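Part 3: Fitting, adjusting and looking after the drawer

You've reached the best bit. The carcass is together, the back is square, the oil has had its night to dry, and now the Cusholm cube is ready to become a proper piece of furniture -- one with a drawer that slides! If you skipped Part 2 to get here sooner (we know the feeling), please go back and check the diagonals first. A cube that is even slightly out of square will pinch the drawer at one corner, and no amount of wax will put that right.

Allow a relaxed evening for this part. The fitting itself is quick, but the adjusting rewards patience, and it's a lovely job to do with the radio on.

3.1 Before you start

You will need:

The drawer box, glued up in Part 2
The drawer front, if you haven't attached it yet
Two hardwood runners from the bag marked R
Four short screws and four long screws from the same bag
A hand screwdriver that fits the screws properly
Fine abrasive paper wrapped round a cork block
The small tin of Prastari wax
A soft pencil
A clean cotton cloth

Work on a flat table at a comfortable height. If the top scratches easily, spread an old towel over it while you turn the cube on its side, then take the towel away again before you test the drawer. Soft surfaces let one corner sink, and you'll find yourself chasing a fault that isn't there.

CAUTION: Don't use a powered driver on the runner screws. The runners are narrow and will split if a screw goes in too hard.

3.2 Fitting the runners

1. Lay the cube on its left side with the open front facing you.

2. Find the two pilot holes on the inside of the lower panel side. The hole nearest the front is slightly elongated. This is deliberate and gives you the adjustment you'll use in 3.4.

3. Place a runner against the holes with its rounded end towards the front. The square end should touch the back panel without being forced.

4. Start both short screws by hand, then turn them until they are just snug. Leave the front one a quarter turn loose.

5. Turn the cube over on to its other side and repeat with the second runner.

6. Stand the cube upright and look in from the front. Both runners should sit at the same height. Lay a ruler across the pair if your eye isn't sure.

Note: Early kits, numbered up to 1,782, came with runners that were rounded at both ends. They work just as well. Fit them whichever way round you like.

3.3 Putting the drawer in for the first time

1. Run your fingers along the bottom edges of the drawer sides. If you feel any dried glue, take it off with the cork block, working with the grain.

2. Hold the drawer level, with a hand on each side, and offer the back of it to the opening.

3. Slide it in slowly for the first few centimetres, then stop and feel for any rubbing.

4. If it moves freely, keep going until the drawer is most of the way home. Don't push it shut yet.

5. Draw it partway out again and let go. The drawer should stay where you left it, with no tilt to either side.

That first slide is a treat. There's a particular soft sound that wood makes on wood when the fit is nearly right, and once you've heard it you'll be opening and closing the thing all evening. 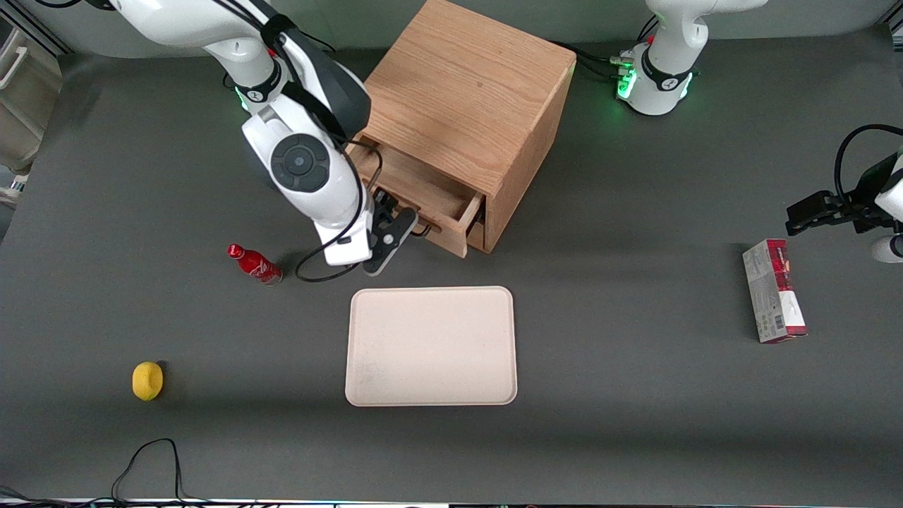

Fig. 7. Oak cube with the drawer partway out.

Leave the drawer in this partly open position while you make the adjustments in the next section. You can reach the front screws from the opening if you take the drawer out, and you'll be doing that several times, so don't attach the stop block until the very end.

Note: Keep the drawer empty for all the testing. Even a few light things at the back will change how it hangs, and you want to know how the wood behaves by itself before you ask it to carry anything.

3.4 Adjusting the fit

Move one runner at a time, by the smallest amount you can manage, and try the drawer after each change. Big corrections nearly always overshoot.

The drawer rubs on the left: take the drawer out, loosen the front screw of the left runner half a turn, and ease the runner outwards. Tighten and try again.

The drawer rubs on the right: do the same with the right runner.

The drawer sits higher on one side: check that both runners are hard down on their marks. If they are, glue a sliver of veneer from the offcuts bag under the low side of the drawer.

The drawer binds only in the last stretch: shine a torch inside. The usual culprit is a bead of glue where the side panel meets the back. Pare it off with a sharp chisel, cutting away from your other hand.

The drawer rattles from side to side: bring both front screws in a touch. A little play is good, as oak takes up moisture and swells across the grain when the weather turns damp. A drawer fitted tight in June may well refuse to open by the end of a wet autumn.

If you can't tell where it's rubbing, scribble lightly with the soft pencil along both outer faces of the drawer, slide it in and out a few times, and look for the places where the graphite has gone shiny. Sand only those places. It's wonderfully satisfying detective work, and the pencil marks rub off with the cloth.

CAUTION: Sand the drawer, never the inside of the cube. You can make or buy another drawer side. The cube is glued for life.

3.5 Waxing

1. Take the drawer out and stand it on its back edge.

2. Warm a little wax between finger and thumb and rub it along the bottom edges of both sides.

3. Do the same along the top of each runner.

4. Wait 30 minutes, then buff with the cotton cloth.

5. Put the drawer back and work it in and out until the movement feels even all the way.

Please use wax and leave oil well alone in here. Oil on the inside of a closed drawer takes ages to lose its smell, and it will find its way into paper, cloth and anything else you store. The drawer sides and interior are meant to stay bare and pale. They'll mellow a little with the years, and that's part of the pleasure.

CAUTION: Spread oily cloths from Part 2 out flat, outdoors, until they are stiff and dry. Never leave them screwed up in a bin or shut in the drawer. They can heat up and catch fire.

3.6 Fitting the stop block

The stop block keeps the drawer from sliding right out into your lap.

1. With the drawer removed, find the small block with one sloping face.

2. Reach into the cube and hold the block against the underside of the top panel, just behind the front edge, with its slope facing you.

3. Fix it with one long screw, loosely enough for the block to turn.

4. Turn the block sideways, slide the drawer in past it, then reach over the drawer back and swing the block round so it faces forwards.

5. Pull the drawer gently until it meets the block. If it stops cleanly, all is well.

To take the drawer out again, reach in and turn the block sideways. Support the drawer from below with your free hand as it comes clear.

Three long screws are left over. Keep them for Part 4, where they hold the optional wall bracket.

CAUTION: If you plan to stack one cube on another, fit the wall bracket before loading either drawer. An open drawer shifts the weight forwards, and small children do love to pull on them.

3.7 Where to put it

The Cusholm is finished on the top and sides, so it can stand anywhere you like: beside a bed, at the end of a sofa, or out on a desk where you can look down on the grain. I turn mine so that the side with the best figure faces the door. Do try it a few ways round before you settle.

Keep it at least 47 centimetres from a radiator or stove, and out of strong sun for the first season. If something has to stand on top of it, lift that thing once a week to begin with and shift it along a bit. New oak changes colour with light, and a lamp base left in one spot will leave a ghost of itself behind.

3.8 Looking after the drawer

Dust the runners whenever you empty the drawer. A dry paintbrush gets right into the back corners.

Wax again when the drawer starts to feel draggy. Twice a year suits most homes.

Wipe up spills straight away with a barely damp cloth, and leave the drawer open until the wood is dry.

If the drawer sticks in a damp spell, leave it alone for a few days in a dry room before you reach for the abrasive paper. Sand it now and you'll have a rattle come summer.

Small dents can often be raised. Put a drop of water on the dent, cover it with a folded cloth, and touch it briefly with a warm iron. Let the wood dry fully, then sand lightly and re-oil if it's on an outside face.

3.9 Spare parts

Runners, stop blocks and screw bags can be ordered singly from the Wovport workshop. Quote the number stamped on the base of your cube. If you'd like a second drawer front in a different timber, ask for the Kwok pattern sheet, which gives the full-size outline and the position of the fixing holes.

Drawer instructions revised 16th May. Step 4 of section 3.6 is new, and much easier than the old way.

Prasetyo Tuhumury
Wovport workshop

Continue to Part 4: Wall bracket and stacking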